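Zendeseo Pedestal Fan: Set-Up Guide
Section 2: Placing and Storing the Fan

Before you start

Wipe metal parts with a dry, soft cloth. Light scuffs and thin scratches on a brushed metal surface are normal wear. Do not use scouring pads.

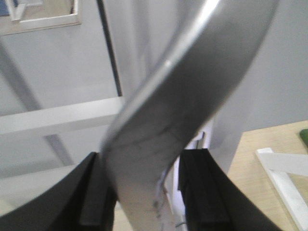
Choosing a spot

1. Pick a smooth, level floor near a wall outlet. The base must rest flat.

2. Keep the base off floor plates and covers.

3. Leave 11 inches between the grille and any curtain.

4. Plug the fan straight into the wall. Run the cable down to the floor and along the baseboard, clear of the walkway.

CAUTION: Do not run the cable under a rug.

5. Two fans may stand close together against a wall when not in use. Pull them apart before switching them on.

Note: Round bases can leave marks on a soft floor finish. Felt pads are sold separately.

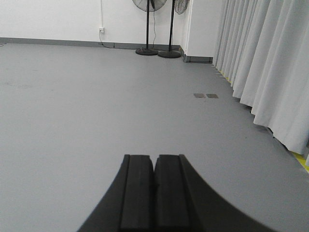

Can I use an extension cord?
Use the wall outlet whenever the cable reaches. If it doesn't, choose a grounded cord rated for 700 watts or more and lay it flat along the wall.

Storing the fan

6. Unplug the fan and coil the cable loosely.

7. Cover the grille and store the fan upright in a dry place.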